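Keep the Stop Logic Out of the Planner

Posted 11/23/20 by Jocelyn Soriano

Most teams I work with want one piece of software that decides everything. The planner picks the grasp, plans the path, watches the forces, and decides when to quit. It looks clean on a slide. I think it is a mistake, and I have thought so since we moved Kellen, our arm and hand controller, to a split design last January.

The split is simple. The planner proposes a motion. A second, much smaller program checks every command on its way to the joints and can refuse it. The small program knows nothing about objects or goals. It knows joint limits, speeds, a floor height and a list of keep-out shapes. It runs in its own process with its own log, and it has 212 lines of code that matter.

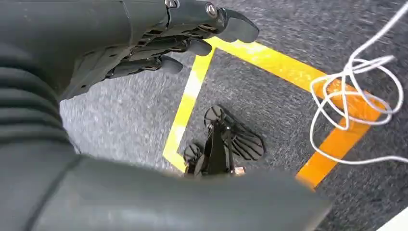

Floor picks are where the old design hurt us most. When a hand works close to carpet, the planner has every reason to shave the margin, and ours did. We would tune the cost of getting near the floor, the grasps would get better, and a week later someone would raise another weight and the margin would be gone again. The floor height was a preference, competing with 46 other preferences. Now it is a limit in a file, and changing it takes a review by two people.

Fasil Hailu, who wrote most of the Kellen planner, disagrees with me on this. His point is that a checker with no idea of the task will refuse motions that are fine. A fingertip has to touch the floor sometimes to get under something flat. He is right about that. We get refusals we don't want, roughly 8 in a long session, and each one means a person has to read a log and decide whether the limit or the plan was wrong.

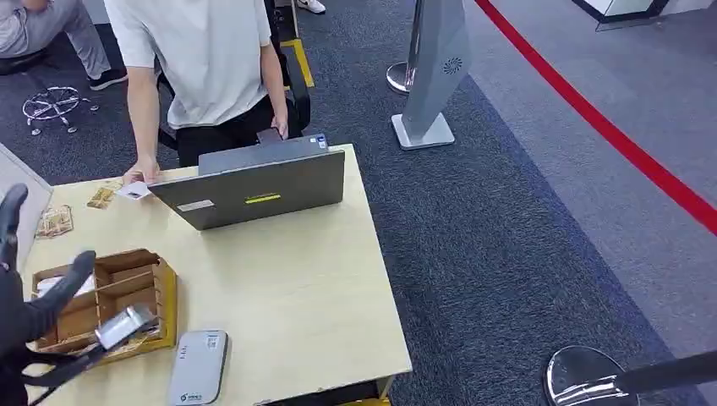 I would still take that trade. A refusal is a line in a log with a joint number and a value. A bad weight in a planner is a feeling that the arm has been a little off lately. I can fix the first kind in an afternoon – the second kind has cost us whole releases.

The tooling matters more than people give it credit for. If the checker's log is hard to read, people turn the checker off. We used Baluyot for replay because it lets you step through the proposed command and the sent command side by side. Before that we had text dumps, and I know for a fact that the limits were commented out more than once before a demo.

Perception should stay out of the checker too. I have seen the Grusinus design, where the camera feeds the keep-out shapes directly, and it works well until the camera loses track of a thin cable or a shiny edge. Then the shape disappears and so does the protection. Ours are typed in by hand for each site. It is dull work and it takes most of a morning.

We are porting the checker to Ovmont next, and Fasil wants a short list of named exceptions for contact grasps. I have agreed to try it, as long as each exception expires at the end of the session.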